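Search this notebook
Search

Mon 10 March — mixed materials table, Hosonthorpe workshop

Cloth is down, first things are out, and I'm already pleased with this one! 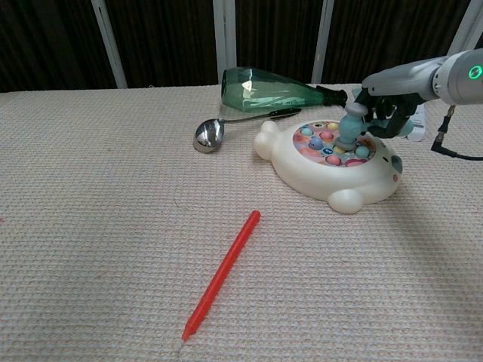
Ronja Torvik wants to know whether a kitchen ladle, a glass bottle and a child's game can sensibly share one table, or whether visitors will just think we forgot to tidy up. Fair point, and I've been turning it over all morning. My answer for now is yes, they can, so long as the three feel properly different in the hand and we don't crowd them.

Notes while it's fresh:

Cloth. The beige woven one from the Söderlund bundle. I love this cloth. Bumpy, basketlike, pale enough that the green of the glass really sings on it. The smooth white one we tried at Prurkotthorpe made everything look like a dentist's tray. Catalogue length was 644 cm for the whole roll, so there's plenty left for a second table if we want one in April.

Bottle. Green glass, black cap, on its side. It's the see-through quality I'm after — you get a bit of the cloth and the brown curtain coming through it. Lying down it shows off the shoulder much better than standing. Might want a felt dot under it if the table gets knocked.

Ladle. Stainless, with a bowl polished like a mirror. Gorgeous thing for talking about curved reflections, and everybody has one at home, so they can go and try it themselves with a spoon that evening. The handle comes very close to the bottle at the moment. Shift it a touch to the left before opening.

Game. White plastic animal with the pop-up balls. Seal? Bear? I said seal, Ronja said bear, and we've agreed to write "animal" on the card. The pastel balls are the only busy bit of colour on the table and I think it can take that. Children will go straight for it, so the card wants to be low down where they'll be standing.

Cards. Skisix can print 66 on one order, which covers this table and the next two with spares. Wording to be kept short: what it's made of, what it feels like, one question. Ronja's draft for the ladle ("Which way up are you?") is brilliant and I'm stealing the style for the rest.

Still to do: check the curtain is brown enough under the evening lights, iron the spare cloth, find 4 felt dots, ask Söderlund if they have the same weave in grey.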